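7. If an arm stalls on a cloth job

Mine tripped at 2,780 on the Jeltport counter, fault 119, so I'll tell you what I do.

1. Press stop. Don't tug the cloth!

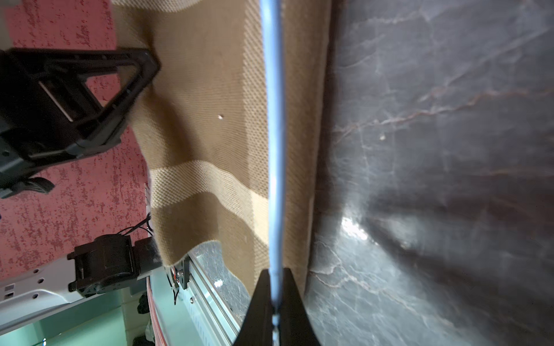
2. Fault 119 means the grip motor pulled too long. Check for trailing threads first, especially on a knit full of tiny holes like mine.

3. Wait 3 minutes, then clear the fault.

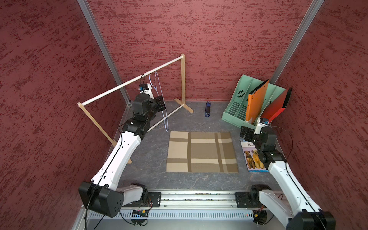
Górecki reckons you should power down both arms first, and I've come round to that.

Caution: keep fingers out until the rail is off.

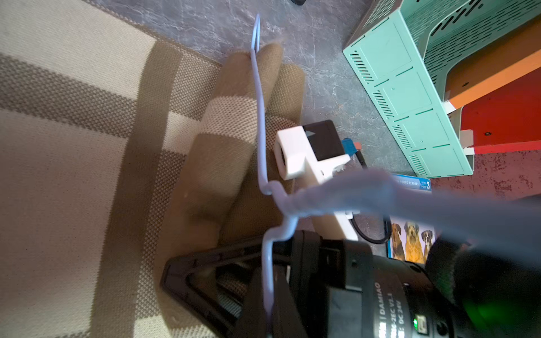

4. Restart at low speed.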